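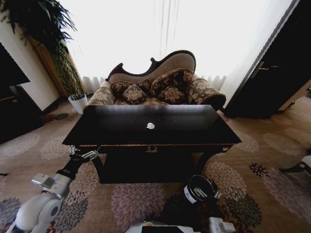

Photo: Inese Grigaitė, Satumbridge Home Manipulation Group

Premdale Robotics Forum > Research and Methods > Mobile manipulation

Touching the table corner before going for the object: our results on shiny furniture

inese_g
Posted 26 Oct 2021

Hello everyone, and thank you to the people who nudged me to write this up after I mentioned it in the depth sensing thread. I've been meaning to for ages and then we had more homes to visit, and you know how that goes.

Some background for those who weren't in the other thread. We've been working on small pickup jobs in real living rooms, the sort of thing a person would do without thinking: a tissue on the coffee table, a receipt, a bit of balled-up paper. In the lab our policy was lovely at this. In homes it was fine on matte wood, and then it fell to pieces the moment we met a table like the one in the photo, black and glossy with a big bright window behind it. The depth we get off a surface like that is a mess. Some of it is holes and some of it is the reflection, which is worse than holes, as the planner believes there is a nice flat surface a good way below where the real one is. So the gripper comes down with great confidence and presses into somebody's furniture. (We run with a soft force limit, so no tables were harmed, but the owners do make a face.)

What we tried is very simple and I'm a little shy about calling it a method. Before the arm goes for the object, it moves the left gripper to the nearest front corner of the table, waits beside it, and then makes one light touch on the top and one on the front edge. Those two contacts give us the true height and a decent idea of where the front of the table is. We shift the whole estimated plane to match, and only then look for the paper, which we find in the color image alone, with no depth. The spot where the gripper waits beside the corner is where you see it in the photo, with the paper out in the middle of the table.

Numbers, such as they are. The policy was trained on 3484 episodes, of which 1110 were recorded in homes and the remainder in the lab. For the test we did 132 pickup trials on dark glossy tables, split evenly between the corner touch and our old way of doing it. With the touch, 51 out of 66 worked. Without it, 29 out of 66. Same policy weights in both, same rooms, and we alternated which went first.

The cost is time. The touch adds several seconds to every pickup, and it looks a bit strange, as if the robot is checking for dust. I would love to hear what you all think, and please be picky, we are still writing the paper and I'd much prefer to hear it from you than from a reviewer!

Inese

chauke_bench
Really enjoyed reading this, and I like that it's something a small lab could try in an afternoon. But you asked for picky, so here goes.

I'm not convinced the touch is what's helping you. In your touch condition two things change at once: you correct the plane, and you switch to finding the paper in color only. In the old way I assume you were still using depth to find the paper? A crumpled scrap on black lacquer is about the easiest segmentation problem in the world, white on black. I'd bet a fair share of those extra successes come from throwing away the bad depth, and you could skip the touching altogether and just assume a sensible table height.

inese_g
Ooh, that is fair, and I wasn't clear. The old way also finds the paper in color, we changed that back in March for both. What differs is where the height comes from. In the old way it's a plane fit to whatever depth survives, in the new way it's the plane fit and then shifted by the touch. So the color part is the same on both sides. I'll fix that in the draft, as you're surely not the only one who'd read it that way.

The assumed height I haven't tried. Coffee tables vary such a lot, though.

m_yagi
Mitsuko Yagi here, I work with Inese and did most of the trials, so let me add a few things from the floor, quite literally, as I spent a good part of that time kneeling on carpets.

Most of the failures without the touch were height failures. The gripper either pressed into the table beside the paper or closed in the air above it. We logged every one. With the touch, the failures that remained were mainly sideways ones, where the fingers landed next to the paper and nudged it along. Glossy tables are slippery and crumpled paper weighs nothing, so a small nudge sends it quite far, and then the policy goes chasing after it. I have a lot of sympathy for the robot there.

There's one more thing that isn't in Inese's post. Thick patterned carpet matters more than we expected. The base settles slightly into it when the arms extend, so the head tilts a little, and a small tilt at the head is a noticeable error out at the middle of a table. The corner touch happens with the arm already out, so it soaks up some of that too. On hard floors the gain from touching was smaller.

chauke_bench
Okay, the failure breakdown does a lot to persuade me, thank you Mitsuko. Please put that in the paper and not in an appendix! I'd still like to see a fixed height baseline, even a silly one, so a reader can see how far a dumb guess gets.

lkruger
I'm going to disagree with the whole approach a bit, in a friendly way.

You have a sensor problem, and you're solving it with a motion. A polarizing filter on the head camera costs next to nothing and kills a good deal of that window reflection. Close the curtains and you've probably fixed half of the rest. We had an awful time with a lacquered sideboard in our own tests and it went away when we sorted out the optics. Touching furniture in people's homes makes me nervous, too. Somebody has a vase near that corner, or a tablecloth hanging over it, and then your very first move is the one that causes the trouble.

Lerato Kruger

inese_g
Hi Lerato! We did try a filter, early on. It helped at some angles and not at others, and our head moves while it works, so the angle is always changing. I don't doubt it worked for you, especially if your camera was fixed. Curtains don't help us much, I'm afraid. You can see the sheers in the photo and the daylight comes straight through them and lands on the tabletop all the same. And I don't like the idea of asking people to darken the room so the robot can pick up a piece of paper.

The vase point is a good one and I have no great answer. At the moment, if the color image shows anything near the corner we use the other front corner, and if both are busy we fall back to the old way. Tablecloths we simply skip. They aren't shiny, so we don't need the touch there.

lkruger
The camera was fixed, yes. Fair enough. I still think you should report the filter attempt properly, with numbers, or the first reviewer is going to write exactly what I wrote and be less pleasant about it.

cmokoena
Charmaine Mokoena, long time reader, hardly ever post. We have a very similar headache with glass shelves at Sinoren and I've been going back and forth on whether to try something like this. Two questions if you don't mind.

First, how do you know you've touched? Our wrist force readings drift so much when the arm is stretched out that a light touch disappears into the noise, and a firm one pushes the shelf.

Second, does the table move? A small coffee table on carpet would stay put, I suppose, but I have a little side table at home that slides if you look at it wrong.

m_yagi
Hello Charmaine, welcome out of the shadows!

On the first one, we don't trust the absolute reading at all. That's why the gripper pauses beside the corner. It holds still, we take the reading there, and then we look only at the change during the short move down. The move is so short that the drift doesn't get a chance to matter much. Before we added the pause we had false touches all the time, with the gripper quite happily announcing a table in mid air.

On the second, the top touch is straight down, so it rarely shifts anything. The front edge touch can, on light tables. If the force rises and then drops again we assume the table slid, and we keep the height but throw away the edge position.

cmokoena
The pause before the move is such an obvious trick and we never thought of it. Trying it next week. Would you be willing to share the force traces?

inese_g
Yes, gladly. We have 449 touch recordings that are clean enough to be useful, more than the trials in my post as they include all the practice runs and a number of tables that weren't glossy. Anathi Nel is tidying up the file format and I'll put a link in this thread once she's happy with it. She is much stricter than I am, so it'll be better for the wait.

And chauke_bench, I talked to Mitsuko this afternoon and we're going to run your fixed height baseline, plus the filter on its own for Lerato. We still have access to two of the homes, so it will be a smaller test, but on the same kind of table.

chauke_bench
Wonderful. My guess is that fixed height lands somewhere between your two numbers and closer to the bad one, but I've been wrong in this thread once already.

lkruger
And I say the filter beats fixed height. Do run it both with the head moving and with the head parked, please, otherwise we'll be arguing over the angle again.

m_yagi
Both, noted. I'll bring knee pads this time.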